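Jingate手持挂烫机使用三个月:够用,但要看你烫什么

这台挂烫机是换季的时候买的,花了200元,到现在用了三个月。家里原来有一台老式电熨斗,还能用,只是每次都要支熨衣板、等加热、再收起来,很多衣服最后就没烫,直接穿出门了。买手持的主要是为了省这一套流程。

平时要处理的东西大致是衬衫、棉麻上衣、几条半身裙,还有家里的桌布、餐巾、抱枕套。偶尔烫窗帘。没有西装,也不做缝纫,所以打褶、压衬布这些用途没有试过,有这方面需要的人可以不用往下看。

外观和手感

机身是哑光灰,水箱在把手下方,半透明,能看到水位。把手的粗细对手小的人不算友好,握久了虎口发酸。开关做成按一下出汽、再按一下停的形式,不用一直扣着,这一点比之前在朋友家用过的一台好。

电源线的长度刚好够从墙边插座拉到衣柜门前,再远就要接插线板。线比较硬,新的时候总是打卷,用了几周才顺下来。收纳时厂家建议把线松松地绕在把手上,不要绕太紧,我照做,接口处目前没有发现破损。

水箱加满之后,整机拿在手里的分量比空机明显重。烫一件衬衫没什么感觉,连着烫好几件就要换手。我后来的习惯是水只加一半,用完再加,手腕舒服很多。

出汽和加热

一共2个档位。低档的汽比较弱,适合薄的化纤和雪纺;高档的汽量够大,棉布基本都用高档。从插电到指示灯变色的时间不长,我通常利用这段时间把衣服挂好、扣子扣上,回来就可以用了。

有一点要注意:灯变色以后不要马上对着衣服按。管路里会有积水,头一下喷出来的常常是水滴。先对着水池或者旧毛巾按几下,等汽连续了再开始。说明书里写了,但写在很靠后的位置,我是把一件浅灰色上衣滴出水印之后才翻到的。水印干了以后没有留下痕迹。

平放使用时的漏水情况比我预想的好。机头朝下基本不漏,机头朝上倾斜过大就会断汽,有时还会吐水。烫裤脚和裙摆的时候容易犯这个错,把衣架挂高一点就能避免。

不同面料的效果

纯棉衬衫:正面、背面能烫到可以出门的程度。领子和袖口不行,挂着烫没有支撑,汽过去之后是平了,但不挺。要挺括还是得用熨斗压。我现在是衣身用挂烫机,领子和袖口拿熨斗补,或者干脆不补。

棉麻混纺:效果一般。从筐里拿出来时如果已经完全干透,深的折痕很难去掉,来回几遍还是看得出来。喷一点水再烫会好一些。最省事的办法是晾到还有一点潮的时候取下来马上烫。

纯麻:不推荐。我有一块在Rojanasak买的麻布,当桌布用,料子厚,折痕像刻上去的一样。用高档烫了很久,只是从硬折变成软折。后来还是换回熨斗。

化纤和雪纺:这是它最擅长的。低档扫过去,皱就开了,不用担心烫出亮光。

针织衫:可以用来去掉挂衣服留下的肩部鼓包,隔开一点距离喷汽,再用手抚平,放着晾一会儿。

抱枕套和餐巾:小件最麻烦的是没有地方挂。用带夹子的裤架夹住上边,另一只手拉住下边,能烫,只是手离蒸汽很近,最好戴配的那只手套。

待烫衣物怎么放

这一段和机器本身关系不大,但对结果影响不小。用了一段时间之后我发现,烫得费不费力,很大程度上取决于衣服在烫之前是怎么放的。

收下来的衣服如果在篮子里团着,压在下面的会把折痕压得很实。以前用熨斗时感觉不明显,因为熨斗靠的是重量和温度;蒸汽的力度小,折痕深一点就吃力。现在的做法是,当天要烫的直接挂起来,不进篮子;当天不烫的,对折一次平放。

篮子本身选开口大、四方形的比较好,平铺得开。编织的要留意内壁有没有毛刺,薄的料子容易勾丝。手伸进去顺着内壁摸一圈就知道了。侧面有提手孔的,端起来方便,从阳台搬到房间不用两手抱着。

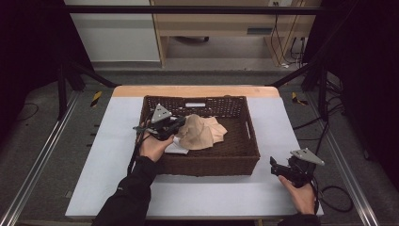
深棕色编织篮,米色的布团着放在里面。

要是布已经团了很久,先拿出来抖开,挂一晚上再烫。挂一晚上去不掉全部的皱,但至少浅的那一层自己会下来,第二天可以少用一箱水。

水和水垢

说明书建议用纯净水或者凉白开。我住的地方水偏硬,头一个月图省事用了自来水,喷头边上很快就有白色的粉末,有一次还喷到了深蓝色的裙子上,拍掉就没了,但看着不舒服。后来换成纯净水,没有再出现。

每次用完要把水箱倒空。我有两回忘了,再打开时有一点闷味,空喷一会儿散掉了。倒水口开得小,要甩几下才能倒干净,这个设计不太好。水箱可以拆下来,但卡扣比较紧,指甲长的人不方便。

除垢按厂家说的方法,用柠檬酸兑水,加热以后对着水池喷完,再换清水喷一遍。做过一次,喷出来的水里能看到细小的白渣。这个步骤最好开着窗做,味道有点冲。

和其他办法的比较

和老式熨斗比:熨斗烫出来更平、更挺,棉和麻都是它更好。挂烫机的优势在于随时能用,出门前处理一件衣服不用支板子。两样东西没有谁能代替谁。如果家里已经有熨斗,再花200元加一台挂烫机是合理的;如果什么都没有,又经常穿衬衫,我会建议先买熨斗。

和立式的大机器比:在商场里试过Restberg的一款,标价3,000元,带立杆和一块可以放斜的板。汽量稳定,水箱大,烫窗帘应该会轻松很多。但是占地方,放在小户型里要专门留一个角落。一周只烫几件衣服的话,用不着。

和便宜的折叠款比:出差时用过一次折叠款,水箱太小,一件衬衫没烫完就要加水,只能应急。

熨衣板的话,我用的是Norik的台式小板,放在桌上就行,不用落地支架。板面不大,烫领子和袖口够用,烫桌布就要一段一段挪。板面的套子可以拆下来洗,洗过以后没有缩。

在哪里烫

挂在门框上是我用得最多的方式,高度合适,蒸汽往走廊散。挂在衣柜门上也可以,但要把柜门打开,不要让蒸汽往里面走,木板受潮时间长了容易鼓。

地面也要考虑。蒸汽机多少会滴水,瓷砖无所谓,擦一下就行;地毯会把水吸进去,看不出来,踩上去才发现是潮的。绳编的垫子更慢干,水顺着绳缝往下渗,要整块拎起来晾。所以我现在尽量在瓷砖的地方烫,非要在铺了东西的房间里烫,就先在下面垫一条旧浴巾。

浅色的平面上,水渍和灰印都比深色的容易看见。白色的纸板、白色的桌面都是这样,平时看着干净,侧着光看就能看到一些淡淡的印子。烫浅色衣服之前,凡是要贴到的台面都先擦一遍,擦完等干。 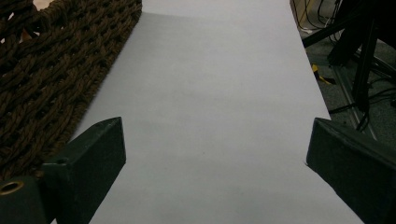
噪音和安全

出汽的时候有水泵的声音,嗒嗒嗒的,不算大,开着电视能听清对白。清早用的话,隔壁房间睡得浅的人可能会听到。

机头的温度很高,停汽之后还会烫很久。配了一个小的硅胶垫,可以把机器立在上面,但立得不太稳,碰一下线就会倒。我改成横着架在瓷砖台面上,机头悬空。有小孩或者猫的家庭要格外小心,放着不用的时候一定拔插头。

一段时间没有操作会自动断电,再用要重新按开关。这个功能是好的,只是断电时没有提示音,有几次拿起来才发现已经凉了。

配件

附带一个毛刷头、一只隔热手套、一个量水的小杯子。毛刷头用来刷毛呢外套,能带起一些浮毛,效果和普通的衣物刷差不多。手套偏大,料子也薄,隔一会儿汽可以,长时间对着喷还是烫手。小杯子用得最多,嘴是尖的,对准水箱口不会洒。

单买的配件里有一个夹线器,可以在裤子上夹出裤线。没有买,看评价说法不一。

优点

加热快,出汽开关不用一直按着;化纤和雪纺的效果好;机身不占地方,放抽屉里就行;水箱能看到水位。

缺点

倒水口太小;装满水以后偏重;厚棉和麻布的深折痕去不掉;配的硅胶垫不稳;自动断电没有提示。

要不要买

常穿轻薄衣服、不愿意支熨衣板的人可以买。衬衫为主又要求领子挺的,这台不能单独用。想用来烫桌布、窗帘这类大件的,建议看立式的。

满分5分的话给3分。扣的分主要在重量和倒水口上,价格方面没有意见。8月店里在做活动,送一瓶除垢剂,我买的时候没有赶上。

补充一点售后的情况:用到第二个月时水箱盖的胶圈松了,联系Jingate的客服,发了照片过去,对方补寄了一个新的,运费没有收。换上以后不再渗水。旧的胶圈我留着,没有扔。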